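Notes for session 9, house rules for hand-held gripper work - Octavio Insaurralde, 1 December 2025

Okay, last time we got through the Gotach checklist and ran out of time before the part I like best, the rules for cloth and for shared rooms. I've put them in here so you can read ahead. Most of you will be holding a gripper yourselves in December, so please do read them!

**Rule 1: know what's in the room before you squeeze anything**

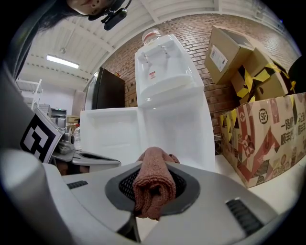
My own rule for soft goods is simple: one item, one grip, then stop and look at how it's sitting. Cloth forgives a bad grasp, and that makes people sloppy (me too, I did it for my whole first year at Ekeck). A folded brown towel like this one is thick enough to hide the part of the tool you most want to see, so turn your wrist and check from the side before you travel. Keep the square marker on the housing uncovered as well. If a sleeve drifts over it, the take goes in the reject folder, and we had 39 of those last term.

**Rule 2: doors and water**

Anything with a door gets treated as moving furniture. Say "door" out loud before you open it, keep your feet clear of the swing, and close it when your take is finished. Around a dispenser, stay off the taps unless the task card names them - Pillai wrote that one into our sheet, and I've kept it word for word.

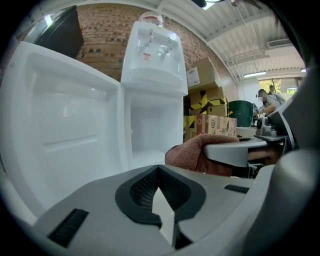 *Cloth in the grip, dispenser door open. Check your clearance on both sides.*

Look past the tool too. People working in the back of a room with headphones on may not hear you call, so walk over and get a nod first.

**Rule 3: write it down**

Each take gets a line in the Sorunel log: item, grip, what you touched, anything odd. Last term's log had over 500 lines and I read every one, so spelling doesn't matter but blanks do. Aim for 80 clean takes each by the end of the unit.

For next time, bring one rule you'd change and the wording you'd use instead.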